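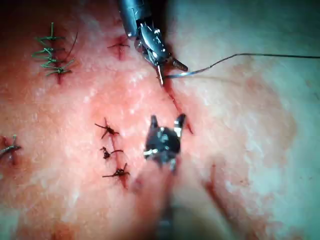
A reader in Tapia wrote to us in March that six weeks off after an operation sounded generous until she tried to live it. Her manager at Andex called in the second week to ask when she would be back.

We took her letter to an adviser at Sustine, the help line for people returning to work after surgery. It handled 722 calls last year. The adviser asked us to leave out her name, as she still takes calls herself.

"The manager usually means well," she said. "But the person at home hears a deadline. They say Monday, and then they're stuck with Monday."

She tells callers to put everything in writing before they go in: the expected return date, who may call them, and what counts as light work. That last one causes most of the arguments. "Light work in an office is one thing. In a warehouse it might still mean standing for nine hours."
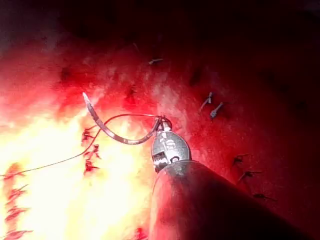
A curved suture needle held in the tip of an instrument.

Nirkano, a packaging firm, changed its rules after a run of complaints. People there now come back on half days for three weeks, on full pay, and can ask for one more. The adviser helped write the policy and thinks it is decent, though she would have liked it to cover part-time staff.

Money is what callers bring up first. Many have used their paid leave by the time they get a date for surgery. "I had a man ask me if he could do payroll from bed," she said. "He could, probably -- he just shouldn't have had to ask."
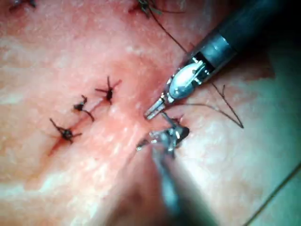 Stitches along an incision line.

Her own operation was years ago. She went back after 30 days and cried in the parking lot. "I wasn't in pain. I was tired, and I'd told everyone I was fine."

She would still like to see employers call less and write more. A short note saying the job is safe does a lot of good, she said, and it can be read at any hour.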